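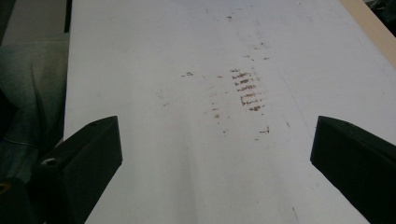

White board, reddish-brown marks.

July 24, 2020
Bench notes, surface cleaning, Fukden job

Board is flat and white, going slightly gray. Marks run in a loose band down the middle. Densest part is a stack of short horizontal streaks, darker at the left ends. Fainter dots trail down either side of it. Specks elsewhere, not mapped.

Origin of the marks not established. Candidates are rust transfer, dried wood stain, or residue from the Gunodton tape. The streaks fading in one direction would fit something being dragged or wiped left to right, but I would not put that in the report. Treat as unknown until the spot tests are done.

Order of trials, mildest first:

Dry microfiber, light pressure, 8 strokes, one direction only.
Same cloth, damp with plain water.
Dish soap at the usual dilution, rinse, blot.
Isopropyl, on the smallest outlying fleck only. Stop if the surface dulls.
Weak citric acid if the first four do nothing and the spot test says iron.

No melamine sponge. It took the gloss off the Ceseck sample last October and we had to write off the panel. No scraping either.

Work inward from the isolated specks so the main streaks are left for last. Change to a clean part of the cloth after each pass. Keep the used cloths, bagged and numbered, starting from 183.

The blue piece goes on the same sheet under its own line. Color is uneven, deep blue toward the top and much paler lower down.

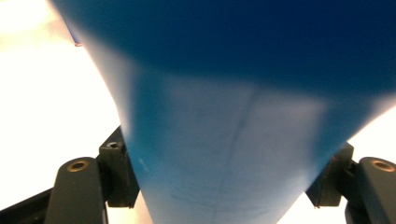 Main concern on the blue is the thin dark line down the pale area. Could be a crease or a seam. If it is a crease, solvent may sit in it and spread, so water and soap only until that is settled. The grayish scuffs near the bottom should be tried dry first, in case they are only dust. Also one tiny reddish-brown speck at the left edge. Not assuming it is the same stuff as on the board. Test separately, separate swab.

Open items:
Iron test strips, one pack left, check expiry.
Herrera cloths, reorder, 82 in the drawer.
Ask which cleaner was last used on the board, if anyone wrote it down.
Log sheet 509 has the wrong dilution for the soap. Correct before copying.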